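Search this book
Enter a word or phrase

Chapter 9
Storage Addresses and Fixed Locations

Reading time: 9 minutes

9.1 Why a location needs a name

A stock record links an item to a place. If the place has no name of its own, the record can only describe it, and descriptions change when furniture is moved or a door is repainted. For this reason most stores give each location an address before any goods are put away. The address belongs to the location and stays with it when the contents change.

An address is usually written from the largest unit to the smallest: room, bay, level, position. In the store used as the worked case in this chapter, run by the stationery wholesaler Clevus, the address 2-02-3 means room 2, bay 02, level 3. The older form, 202/3, can still be found on paper records there. The two forms must not be mixed within one list, as a sorting program will treat them as different places.

9.2 Fixed and floating locations

In a fixed system each item has one address and is always returned to it. Staff learn the layout quickly, and a missing item is noticed when its place is bare. The cost is space. A location held for an item that is out of stock cannot be used for anything else. In the Clevus store 85 per cent of locations were in use at the yearly count, and the rest were held for goods on order.

In a floating system an item goes to any free location of suitable size, and the address is recorded at the time of putting away. Space is better used, but the record must be correct. A single wrong entry hides the item until the next full count - with 1235 lines in stock, that may be a long time.

Štefanec (Anežka Štefanec, in her notes on the Toivonen method) advises a mixed system: fixed locations for goods picked daily and floating locations for the remainder. Her terms are used throughout this chapter.

9.3 Numbering a grid
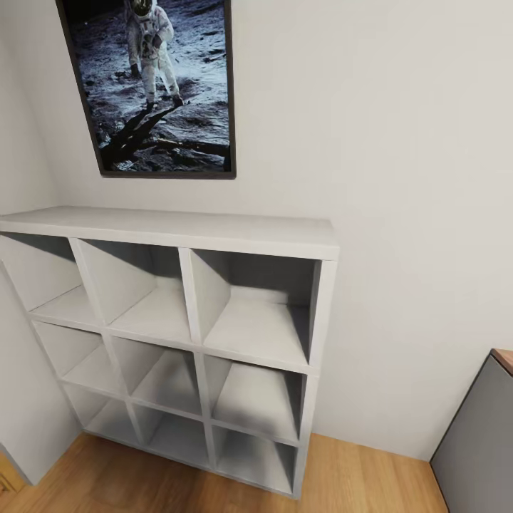
Levels may be numbered from the floor upwards or from the top downwards. Numbering from the floor is more common, as a level can then be added above without changing the existing labels. Columns are numbered from left to right as seen by a person facing the open side. Where a unit can be reached from both sides, one side must be named the front, and the plan should be marked to show it.

The label for a position is placed on the shelf edge below the goods. A label fixed above the opening is easily read as belonging to the level above - this error is treated again in section 9.5, together with the use of arrows.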